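Galería: recogida de ejemplos en la sala de lavado

Proyecto Zostlow. Página actualizada el 2023-09-05

En esta página reunimos material de la recogida de ejemplos para Flundine, el sistema que aprende a cargar y descargar la lavadora. La sala de lavado es la segunda de las 3 que usamos. Las otras dos, cocina y almacén, tienen su propia galería y no se repiten aquí.

El método es el mismo en todas. Una persona guía el brazo con el mando, hace la tarea completa y el equipo guarda las imágenes de la muñeca junto con la posición de las articulaciones y la apertura de la pinza. Cada pasada es un episodio. Llevamos más de 525 episodios guardados en esta sala, contando los que luego se descartan en la revisión.

Los episodios se graban en tandas de 24. Al terminar una tanda se cambia la posición de la cesta, se mezcla la ropa y se vuelve a empezar. El operador descansa entre tandas, porque cuando está cansado los movimientos salen más bruscos y el modelo los aprende igual.

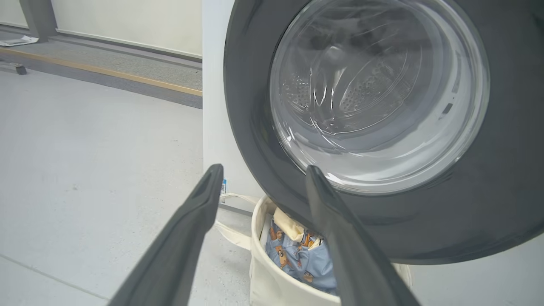 Cargar la lavadora es la tarea que más episodios ocupa. Se divide en dos partes, coger la prenda y llevarla hasta el tambor, y cada una lleva su etiqueta en el archivo. La dificultad principal está en coger una sola prenda. Con la cesta de tela color crema junto a la máquina, los dedos tienen que bajar sobre un montón blando, y una prenda celeste estampada con figuritas marrones no ofrece el mismo borde que un paño amarillo pálido puesto encima. El cristal abombado de la puerta también cuenta: devuelve reflejos blancos que cambian con cada movimiento de la muñeca, y por eso grabamos con varias luces.

Notas sobre las etiquetas

Agarre limpio: una prenda, sin arrastrar otras. Se conserva siempre.

Agarre doble: salen 2 prendas a la vez. Se conserva si el operador lo corrige en el mismo episodio, ya que la corrección también sirve para entrenar.

Caída: la prenda se suelta antes de llegar al tambor. Se conserva si se recoge del suelo y se termina la tarea.

Interrumpido: parada de emergencia, fallo de comunicación o mando sin batería. Se borra.

La revisión se hace con Fashola, nuestro visor. Muestra la imagen de la muñeca y la curva de apertura de la pinza en la misma línea de tiempo, de modo que un agarre en vacío se reconoce enseguida: la pinza se cierra hasta el final y no encuentra resistencia. Los episodios aprobados pasan a Claston, el archivo común, donde ya no se modifican. Si más tarde aparece un error de etiqueta, se anota en un fichero aparte.

Pendiente para noviembre: toallas grandes, calcetines sueltos y descarga con ropa mojada. También queda por grabar el cierre de la puerta, que hasta ahora hacía el operador a mano al final de cada tanda.

Las imágenes de esta galería se pueden usar en clases y presentaciones internas. Para pedir los episodios completos hay que rellenar el formulario de acceso a Claston e indicar la sala y la tarea.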